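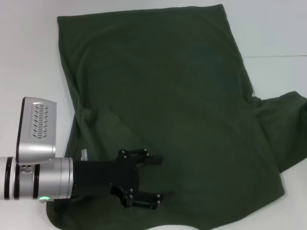 Tirketti's view is that the cloth perception module should fail this inspection until it can tell a fold from a hem, and the checklist has been marked up with that in mind. Their reply to the draft is kept under the items it refers to.

Pre-run software checklist, garment handling cell
Site: Sturnstead
Date of inspection: 26 November 2023
Software stack: Skerkelow planner, Chaudhry perception module

Section A — Control

A1. Joint velocity limits loaded from the site file, not the defaults. PASS
Comment: Defaults were still present in the launch folder. Moved to the archive.

A2. Stop command halts the arm from any planner state. PASS
Comment: Tried from idle, approach, grasp and retract.

A3. Gripper command times out if no position feedback arrives. FAIL
Comment: The driver retries without limit. Set the maximum to 3 retries, then hold position and raise a fault. Retest before the next run.

A4. Minimum height above the tabletop enforced in the controller as well as the planner. PASS
Comment: Planner check switched off for the test. The controller refused the move.

Section B — Perception

B1. Camera calibration matches the current mount. PASS

B2. Dark fabric on a white table segmented as one piece. PASS WITH COMMENT
Comment: Outline is good on the body of a dark green garment. Where a sleeve bunches up, the mask sometimes splits in two. Log the mask whenever this happens.

B3. Raised folds labelled separately from garment edges. FAIL
Comment: Of 1,146 stored views, 227 had at least one fold labelled as an edge. Most were dark colours.
Tirketti: Agree with the fail. A grasp point on a false edge sends the fingers down into the middle of the cloth, and the height limit is then the only thing protecting the table.

B4. Arm and gripper masked out of the cloth estimate. PASS
Comment: Shadow under the gripper is still counted as cloth, which does no harm when there is cloth under it. Check again near the garment's outline.

Section C — Planning

C1. Planner rejects grasp points below the confidence threshold. PASS
Comment: Threshold is 93 per cent. Do not lower it to get a run finished.

C2. Plan recomputed if the cloth moves after approach begins. NOT TESTED
Comment: Test script calls a function removed in February. Needs rewriting.

Section D — Logging and tools

D1. Software version written at the top of each log. PASS

D2. Replay tool opens logs without connecting to the live arm. PASS WITH COMMENT
Comment: It does, but the connect button sits right beside play. Ask Skerkelow to move it.

Result: Not cleared for unattended running. Attended runs allowed at reduced speed once A3 is closed. B3 and C2 stay open.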